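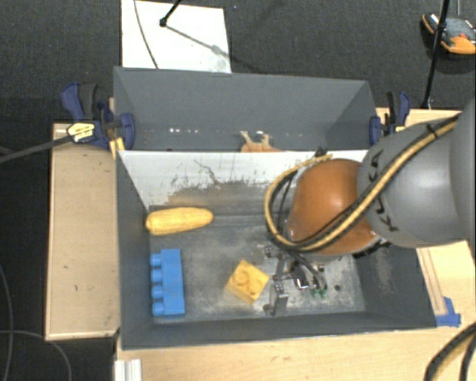

The Bin at the End of the Line

By our workplace correspondent

The sorting room at Vandora's returns center in Isthorpe starts up at six in the morning, and for most of its history that meant people standing at tables, tipping out sacks of toys that stores had sent back. Blocks went one way, play food another, and anything chewed went in the trash. It was dull work, and the people who did it will tell you so before you ask.

Last July the company brought in Fletus, a picking arm sold by a firm called Edet. The sales sheet promised 200 picks an hour and a crew "freed for higher-value tasks." I have read a lot of sales sheets, and I wanted to see the tasks.

What I saw first was how little the arm is asked to do. It reaches into a gray bin with a divider across it and goes after a few toys: a toy ear of corn, a yellow block, a blue one. The floor of the bin is scraped pale in patches and the divider is scuffed. The bin itself is clamped down on both sides. A person can work from a box that slides around a bit. The arm, I was told, does badly if its box has shifted since the last setup.

So somebody has to check the clamps. Somebody also has to fish out a toy that has ended up against a wall where the fingers can't get around it, reset the arm when it stops, and write down why it stopped. These are the higher-value tasks. They pay the same as the old ones.

Vandora says no one was let go, and I found no one who disputed it. But the morning crew hasn't replaced the people who left, and the ones who remain cover the tables and the machine both. One sorter with long service put her own rate at 100 items an hour on a decent day, with a break. On the morning I visited, the arm's log showed 70. A manager said this was a tuning problem. He had said the same in the spring, according to the crew.

Some of it is better. Wrists hurt less, and two of the older workers told me they'd have quit by now without the change. One of the younger ones has learned to adjust the gripper and likes it more than anything else he has done there. He would like a title to go with the skill, and he has been told that titles are under review.

The complaint I heard most was about attention. At a table your hands are busy and your mind can go where it wants. Watching an arm is the other way around. You stand there, listening for the pause that means it has stuck, and by noon you are more tired than you expected to be.

Edet plans to put 2 more arms in the room. The floor has already been marked out for them, in the spot where the break table used to be.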